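How to Prepare Airway Cell Cultures for an Ussing Chamber Measurement

Written by Leandro Toledo, Rulov Epithelial Physiology Group, October 2020

These notes are for new students who will measure ion transport across cultured bronchial cells. I assume that you already have cells on permeable supports and that they have been at the air-liquid interface for 27 days or more.

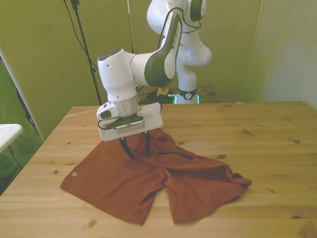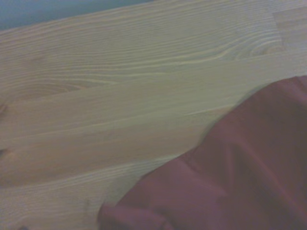

Why must the mucus be washed off before mounting?
A thick mucus layer slows the arrival of drugs at the apical membrane, so the response to amiloride looks smaller and later than it should be.

Step 1. Wash the apical side
Warm the buffer to 37 degrees. Add it gently to the wall of the insert, never directly on the cells. Wait ten minutes and remove it with a soft tip. Repeat once.

Step 2. Check the resistance
Use the chopstick electrode and write down the value for each insert. In our hands, a culture below 403 ohm·cm² is kept for practice only. Subtract the blank insert first — many students forget this.

Step 3. Prepare the chamber
Fill both sides with Ringer solution and start the gas. Remove all bubbles from the electrode tips. Correct the offset voltage and the fluid resistance with an empty insert in place. For the Prastcombe chambers this takes longer, and you should let them stand for 40 minutes before the correction.

Step 4. Mount the insert
Dry the outer plastic ring with a tissue, but keep the membrane wet. Close the two halves evenly. If the resistance is now much lower than in Step 2, you probably have edge damage, and it is better to take another insert.

Step 5. Record
Wait until the short-circuit current is stable. Then add amiloride to the apical side, followed by forskolin, and at the end a CFTR inhibitor. Leave enough time between the additions for a new plateau.

Save the raw file in the Rusent folder with the donor code and passage number.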